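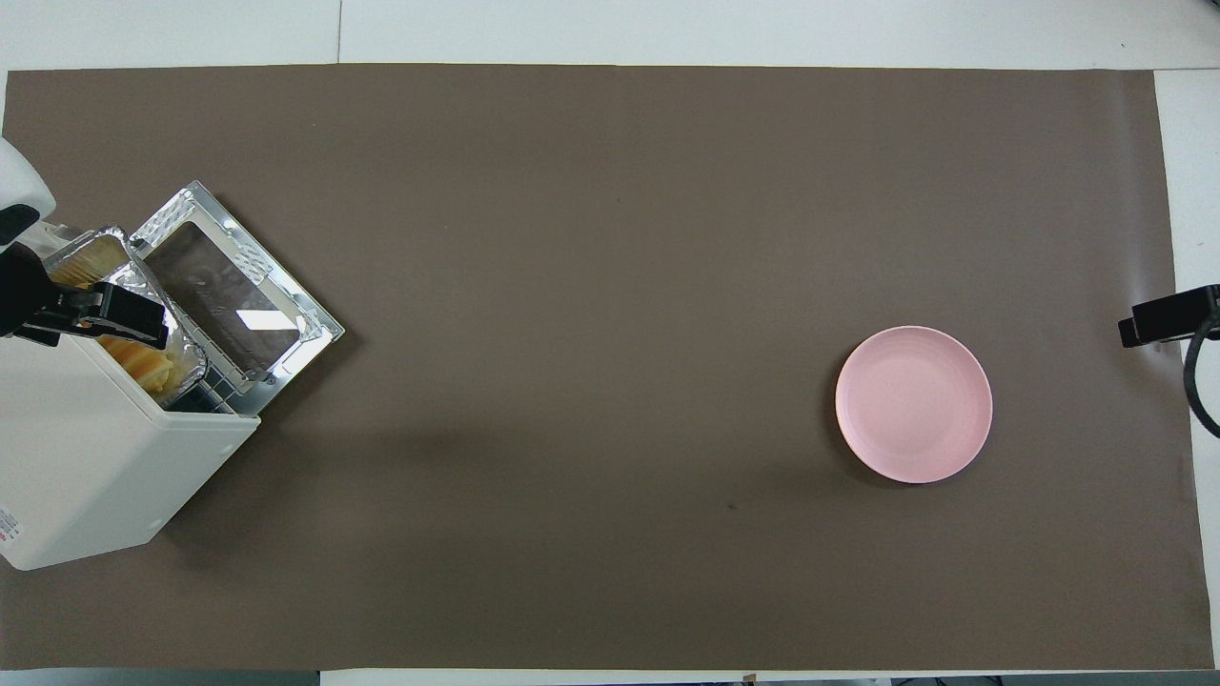

Le mini-four posé sur son papier brun, côté gauche de la table.

Ticket : prise connectée Wuvov, coupures pendant la cuisson
Statut : résolu
Ouvert le 29 oct. 2025

Nous utilisons des cookies pour mesurer l'audience du forum. Accepter | Refuser | Personnaliser

Message initial

Bonjour à tous ! Je me suis lancé dans la domotique au début du mois et franchement, je m'éclate. La box Ustus pilote déjà les lampes du salon, le chauffage de l'entrée et un capteur de porte. Par contre je bloque sur la prise Wuvov de la cuisine : elle se coupe toute seule quand le mini-four tourne, toujours au bout de 14 minutes, et l'application affiche « Appareil hors ligne » avant de retrouver la prise un peu plus tard.

Matériel :
– box Ustus, micrologiciel à jour
– prise Wuvov 16 A, branchée directement au mur
– répéteur Xolalpa dans le couloir
– application Bukemis sur téléphone Android

Déjà essayé : redémarrage de la box, suppression puis réappairage de la prise, changement de canal Wi-Fi. Aucun effet. Avec une lampe de bureau branchée à la place, la prise tient toute la soirée.

Réponse du support

Bonjour et bienvenue ! Merci pour ce message bien détaillé, ça fait gagner un temps fou. La lampe qui tient toute la soirée oriente plutôt vers une règle liée à la puissance. Pouvez-vous ouvrir Bukemis, puis Prise > Journal > Événements, et recopier les lignes qui entourent la coupure ? Vérifiez aussi la puissance inscrite sur la plaque du four et comparez-la à la limite de la prise. En attendant, débranchez le four de la prise connectée et utilisez une prise murale ordinaire.

Réponse du demandeur

Four débranché, et côté puissance on est bien en dessous de la limite. Le journal est passionnant, je ne savais même pas qu'il existait ! Juste avant chaque coupure :

SEUIL_CONSO atteint
ACTION : arrêt relais
SYNC : échec, nouvel essai
SYNC : OK

Je n'ai pourtant créé aucun seuil. Dans l'onglet Automatisations, la liste est vide.

Réponse du support

On tient quelque chose ! La ligne SEUIL_CONSO vient d'un scénario enregistré dans la prise elle-même. L'onglet Automatisations ne montre que ceux de la box. Si la prise a servi avec un autre compte, le scénario a pu rester en mémoire, et le réappairage ne l'efface pas. Marche à suivre :

1. Débrancher tout appareil de la prise.
2. Maintenir le bouton jusqu'au clignotement orange rapide.
3. Relâcher, puis appuyer 2 fois de suite.
4. Attendre que le voyant soit fixe.
5. Refaire l'appairage depuis Bukemis, à proximité de la box.

Réponse du demandeur

Bien vu, je l'avais achetée d'occasion ! Réinitialisation faite, journal vierge, et la version 96 du micrologiciel s'est installée dans la foulée. J'ai relancé une cuisson complète en restant à côté : aucune coupure, et la courbe de consommation s'affiche enfin en entier. On voit le thermostat s'enclencher et se relâcher – j'ai passé plus de temps à regarder le graphique que le gratin.

Petite question bonus : peut-on exporter ces courbes en CSV ?

Réponse du support

Super nouvelle ! Oui pour l'export : Prise > Historique > menu en haut à droite > Exporter. Le fichier utilise le point-virgule comme séparateur, pensez-y à l'ouverture dans le tableur. Et pour un appareil chauffant, laissez désactivé l'allumage à distance. Je passe le ticket en résolu, il reste ouvert aux commentaires.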